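Borketent Furnished Rentals
Between-Tenant Safety Check, Ground Floor Unit, Givness House, Beltumville
Inspection date: 1 August 2019
Result: Pass with repairs. Items marked FIX must be closed before keys are released.

How to read this sheet

Each line is marked OK, FIX, WATCH or N/A. OK means checked and acceptable on the day. FIX means work is needed before move-in. WATCH means acceptable now, look at it again at the December visit. Comments follow the line they belong to. Blank comments mean there was nothing to add.

1. Entry and exits

1.1 Front door opens fully and latches without force – OK
1.2 Deadbolt turns from inside without a key – OK
1.3 Door chain or viewer fitted – OK
1.4 Back door opens fully – FIX
Comment: The bottom edge drags on the sill for the last few inches. It can be opened by an adult with a shoulder behind it. That is not good enough for a second exit. Plane the door and repaint the cut edge, or it will swell again.
1.5 Exit path clear from bedroom to front door – OK
1.6 Exterior light at back step – FIX
Comment: Bulb replaced during the visit and still no light. Suspect the switch. Send to Tran Electric with the items in section 3.

2. Smoke, carbon monoxide and fire

2.1 Smoke alarm in bedroom, tested by button – OK
2.2 Smoke alarm in hallway, tested by button – OK
2.3 Smoke alarms within date – WATCH
Comment: The bedroom alarm is new. The hallway alarm reaches its replacement date this winter. Replace it at the December visit even if it still sounds. Write the install date on the side of the new one in marker, where it can be read from the floor.
2.4 Carbon monoxide alarm present and tested – OK
Comment: It was plugged in behind the bedroom door, where the door covers it when open. Moved to the hallway outlet.
2.5 Extinguisher in kitchen, gauge in green – OK
2.6 Extinguisher bracket secure – FIX
Comment: One screw missing. The extinguisher was on the counter next to the stove, which is the wrong place for it. Rehang by the kitchen doorway.

3. Electrical

3.1 Panel door closes, breakers labeled – FIX
Comment: Two breakers are labeled "spare" and both are live. One feeds the bathroom outlet. The other was not traced. Tran Electric to trace and relabel.
3.2 GFCI outlets trip and reset, kitchen – OK
3.3 GFCI outlets trip and reset, bathroom – OK
3.4 Cover plates whole and tight – FIX
Comment: Cracked plate behind the bedroom nightstand. Replacement is in the supply closet.
3.5 Extension cords in permanent use – OK
Comment: None found this time. The last tenant had one under the bedroom rug and it was removed at checkout. The floor below was looked at and there is no scorching.
3.6 Lamp cords free of cuts and tape – OK

4. Furniture and floors

4.1 Tall furniture anchored to wall – FIX
Comment: Bookcase is anchored. The bedroom dresser has the strap on the dresser but the wall end is hanging loose. The old hole is stripped. Move the bracket over to the stud and use the long screws, not the ones that came in the bag.
4.2 Chairs stable, no loose legs or arms – OK
Comment: Sit in every chair and shift your weight side to side. Press down on each arm. A quick look from the doorway has missed a loose joint at this property before.
4.3 Upholstery intact, no exposed staples, springs or frame – OK
Comment: Run a gloved hand along the underside and down behind the cushion. Tenants leave things down there, and pins are the usual find. Nothing sharp found at this visit.

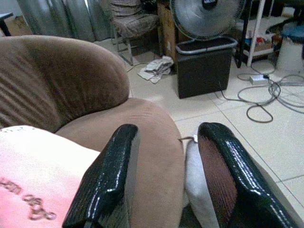 4.4 Flame label present on upholstered pieces – WATCH
Comment: The sofa label is faded but can still be read with a flashlight. Photograph it for the property folder before it goes completely. A piece with no readable label gets listed for replacement at the next budget, whatever condition it is in.
4.5 Seating kept clear of heaters – OK
Comment: House rule is 40 inches. Tenants push seats toward the heat once the weather turns, so this one goes in the welcome letter as well as on this sheet.
4.6 Floor tile flat, no lifted or cracked pieces in walkways – OK
4.7 Rugs lie flat with nonslip pad – FIX
Comment: The bath mat pad has gone hard and slides. Throw it out. The bedroom rug is fine.
4.8 Door thresholds secure – OK

5. Kitchen

5.1 Stove burners light and shut off – OK
5.2 Anti-tip bracket engaged – OK
Comment: Pull the stove forward gently to test. It should stop almost at once. If someone has cleaned behind it, the rear foot is often left out of the bracket.
5.3 Range hood fan runs, filter clean – WATCH
Comment: Fan runs. Filter was washed and put back. It is getting thin at one corner.
5.4 Under-sink area free of leaks – OK
5.5 Cabinet doors and hinges tight – OK
5.6 Refrigerator cord and plug undamaged – OK

6. Bathroom and hot water

6.1 Water temperature at tap below house limit – OK
Comment: Let it run before reading the thermometer. The first reading is always low.
6.2 Grab bar holds firm – OK
6.3 Exhaust fan runs – OK
Comment: Noisy, but it pulls a sheet of tissue against the grille, so it is moving air.
6.4 Caulk around tub sound – FIX
Comment: Gap at the faucet end. Strip and redo the whole bead on that side. Patching over the old caulk was tried last year and it peeled.
6.5 Water heater relief valve piped toward floor – OK
6.6 Nothing stored against water heater – FIX
Comment: Paint cans and a folded drop cloth. Ours, not the tenant's. Remove to the shed.

7. Windows

7.1 Bedroom window opens far enough to climb out – OK
7.2 Windows stay up without a prop – FIX
Comment: The kitchen window drops. It came down hard during the check. Tape it shut with a note until the balance is replaced, and do not leave a stick in it.
7.3 Blind cords short or tied off – OK
7.4 Glass whole – OK

Repair notes

The allowance for this turnover is $1,482, including the electrician's call. The two electrical items come first. If the untraced breaker leads to anything outside this unit, stop and call the Borketent office before more work is approved.

The back door and the kitchen window can be done by our own crew on the same trip. Bring the long plane – the short one leaves a wave in the bottom edge. Allow 60 minutes for paint to dry before the door is closed.

All FIX items are to be rechecked by someone other than the person who did the work. Initial each one on the paper copy in the meter closet, then send the sheet to the office within 10 days. Keys stay in the lockbox until the office confirms.

Items for the December visit: hallway smoke alarm, range hood filter, sofa label, and the back door again once the weather has been wet for a while.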